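Please Let Me Keep My Small Library

I came to Drerkby eleven years ago with a dictionary in my coat and not enough of the language to buy a stamp. The first building where I could sit for a whole afternoon without paying was the branch library on Muriithi Street. I say this at the beginning so that the reader knows I am not neutral. I have an opinion about this question and I had it before I read the plan.

The plan, for those who have not followed it, is to close the two small branches, Muriithi Street and Rorden, and to put everything in a new central library beside the Drinard shopping center. The new building will be open until nine in the evening. It will have 600 seats, a café, and a parking garage. The city has put a model of it under glass in the entrance of the town hall, with very small trees.

I went to look at the model and I must admit that it is beautiful. I do not want to be a person who is against a thing only for the reason that it is new. My own kitchen was new once and I was happy with it. So I tried to read the plan with an open mind, all of it, also the tables at the end, and it took me two evenings and some help from the dictionary.

What I found is a document which speaks very much about visitors and very little about neighbors. I think these are different people. A visitor decides in the morning that today he will go to the library. He looks up the hours, he takes the car or the bus, he stays long enough to make the journey worth it. A neighbor goes in on the way back from the pharmacy. She has ten minutes. She returns one book, she takes another, she asks if the heating is fixed, and she goes home. In the statistics she is a weak user. In the life of the street she is perhaps the strongest one.

The Muriithi Street branch is 340 square meters. The plan uses this number many times, always as if it were a fault. "Only 340 square meters." But I learned to read English novels in those square meters, and I never once wished for more of them. The adult fiction is on one wall, and you can walk from A to Z without getting tired. When a collection is small, you come to the end of what you know and you take something strange. I took a book about the history of salt in this way, and another about lighthouses, and one very bad novel about a dentist which I finished anyway, with the dictionary, from stubbornness.

In a big building, I believe, people go directly to what they came for. The computer tells you the floor and the shelf. This is efficient and I use it also, when I need something for my work. But I have never discovered a dentist with a computer.

There is also the matter of the distance. From my door to Muriithi Street is 700 meters. I know it well, as I have walked it with a stroller, with a bad knee, and one February on ice, holding on to the fences. To Drinard I would need the number 2 bus, which goes every half hour and stops running early on Sundays. The plan says that the center will be "reachable for all districts." Reachable is a careful word. The moon is also reachable, but one must prepare for it. 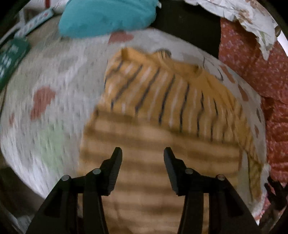
I have heard the argument that old people can order books to their home, and that children have the school library. Both are true. I would only answer that a book in the mail does not say good morning. My neighbor across the hall is 84 and she has more books than she can read. She does not go to the branch for books. She goes because there is a chair by the radiator and a person at the desk who would notice if she did not come. I do not know in which table one could write this down. Under "seats," she is one seat.

And the school library is closed in the summer, precisely when the children have time. I remember my daughter lying on the carpet between the shelves in July with her shoes off, reading the same comic for the fourth time, because it was too hot in our apartment and she could go there alone. She was nine. I would not have sent her alone to Drinard at nine, across the ring road. I think few parents would.

Now I must be fair about the money. The roof at Rorden leaks, and I understand that the boiler on Muriithi Street is older than I am. Each branch needs staff, even on a rainy morning when three people come. If I were responsible for the budget, I would also look at these mornings and feel uneasy. A city has to pay for buses and snow and schools, and I pay my taxes here and I do not want them wasted.

But I notice that we ask this question only of certain things. We do not close the small playground on the corner when there is a larger one across town. We do not take away the bench because most of the day it stands empty. We accept that a bench is useful partly by being there, so that when a person is tired, the bench is already in the right place. I would like us to think about the small branches in the same way. Let them be open fewer hours, if it is necessary. Let them be open three afternoons and one morning, with one person at the desk and a smaller collection that changes with the big one. I would accept this tomorrow. A library with a short week is still there.

In the country where I grew up we had a library bus. It came every second Thursday and parked in front of the bakery, and the driver stamped the cards himself. I thought this was a poor kind of library until I came here and saw a real one. Now I think it was a quite good one. It came to where people were already standing in line for bread. Someone had understood that reading begins with not having to go far.

I do not ask the city to stop the new building. I will go there myself, I am sure, and I will drink the coffee and probably complain about the price. What I ask is that the two decisions be separated. The plan puts them together in one vote, as if the new library could stand only where the old ones have been removed, and in 70 pages I did not find the place where this is explained. Maybe my English missed it. If so, I would be grateful if somebody at the town hall would show me the page.

The public hearing is on 16th June in the large room above the post office, and everyone who lives in Drerkby may speak for three minutes. You must put your name on the list at the door before it starts. I have never spoken in such a meeting. My accent becomes stronger when I am nervous, and three minutes is short for someone who looks for words. I have written my text on paper and I practice it in the evening, while the potatoes are on the stove.

If you use one of the branches, even only for ten minutes on the way from the pharmacy, please come also and put your name on the list. You do not need to have a long opinion. You can say which street you live on and how you get to the library now.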